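Traltby Kitchen Range
Owner's Guide: Setting Up, Loading and Cleaning
Section 4 — Countertop, Side Panels and Gloss Fronts
Revised 2019-12-03

Applies to all Traltby base cabinets fitted with a white gloss counter, with or without a full-height end panel. If your counter was supplied by Halard, the cleaning steps are the same but the sealant is grey and needs a longer cure. See the Halard sheet in the parts bag.

4.1 Before you start

You will need:
Two microfibre cloths, one kept for drying only
Mild dish soap
A 1000 mL measuring jug
The tube of Cirmont clear sealant supplied with the counter
A plastic scraper (an old store card will do)
Masking tape

Leave the protective film on the cabinet fronts until all drilling and cutting in the room is finished. Film left on longer than six weeks gets harder to remove and may leave glue behind, particularly on doors that face the sun.

4.2 Removing the film

1. Open the door or drawer fully and find a corner of the film at the bottom edge.
2. Lift the corner with a fingernail. Do not use a knife.
3. Pull the film back over itself, low and slow, in one piece if you can.
4. If the film tears, start again from the nearest corner.
5. Wipe off any glue with warm soapy water, then dry.

Note: The gloss surface is softer for the first few days after the film comes off. Wait 20 hours before the first wipe with soap, unless there is glue to remove, and go gently if there is.

4.3 Sealing the joint at the end panel

The joint where the counter meets the tall panel is the one most likely to let water in. It must be sealed even when the two pieces look tight.

1. Check that the counter is pushed hard against the panel along its full depth. If you can slide a business card into the gap, loosen the under-counter brackets and push again.
2. Wipe both faces and let them dry.
3. Run masking tape along the counter and up the panel, leaving 6 mm clear on either side of the joint.
4. Cut the nozzle at an angle and run one continuous bead from back to front.
5. Smooth the bead with a wet finger.
6. Peel the tape while the sealant is still soft.
7. Keep the joint dry overnight.

Caution: Do not use kitchen spray on fresh sealant. It will turn cloudy and has to be cut out and redone.

4.4 Trays and heat

The counter is not a trivet. Anything hotter than 200 °C straight from the oven will mark it at once, and cooler pans will do it over time. Use a board or a rack with feet. Slow cookers and kettles are fine on the counter as long as the steam is not aimed at the end panel for long periods.

4.5 Placing bottles and jars

Oil, vinegar and dressings are the usual cause of yellow rings on a white counter. The ring forms under the base of the bottle, where a drip has run down the side and sat.

1. Choose a spot away from the stove. Oil keeps better out of the heat, and the counter stays cleaner.
2. Wipe the base of each bottle before you set it down.
3. Close the cap fully and check the neck for drips.
4. Lift bottles to move them. Dragging leaves fine scratches that show up in low evening light.
5. Move everything once a week and wipe underneath.

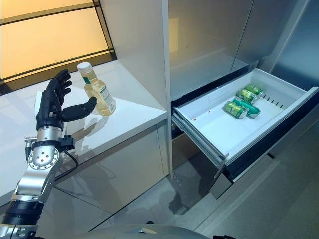 Bottles kept out for daily use can go near the tall end panel, where they are out of the main work area and easy to reach. Leave a hand's width between the bottle and the panel so you can get a cloth in behind. A squat plastic bottle with a screw cap, like the one with the pale yellow liquid standing on the counter, is steady on its base and simple to wipe down, though a ribbed one will hold drips in the grooves and needs a bit more attention. On gloss white you will see a faint reflection of the bottle below it. Tilt your head before scrubbing at a mark, in case it is only that.

Note: If you prefer a tray, use one with felt or cork feet. Bare metal trays can leave grey lines.

4.6 Cleaning the gloss fronts

Gloss fronts throw back light from any window or lamp across from them, and smears are easiest to find at that time of day. Clean them then if you can.

1. Fill the jug to 1000 mL with warm water and add a few drops of dish soap.
2. Wring the cloth out well. Water that runs down the door will collect in the bottom edge.
3. Wipe from top to bottom in straight strokes.
4. Dry right away with the second cloth.
5. For oily fingerprints, repeat step 3 before reaching for anything stronger.

Caution: Cream cleansers, steel wool and melamine sponges will dull the finish for good. Dull patches are not covered by the warranty.

4.7 Stains that will not lift

Fresh oil comes off with soap. For an older ring, lay a damp cloth with a little baking soda over the mark, leave it for 20 minutes and rinse. Do not rub the powder in. Turmeric and mustard fade on their own in daylight over a week or two.

If a mark is still there after two tries, stop and contact us. Schmieder hinges and runners have their own care instructions in Section 5 and should not be wiped with soap.

Finish and colour questions: Hildegard Janssen, Traltby Customer Care. Please have the order number from the inside of the sink cabinet door ready. The phone line is closed for the first week of January, but email is answered.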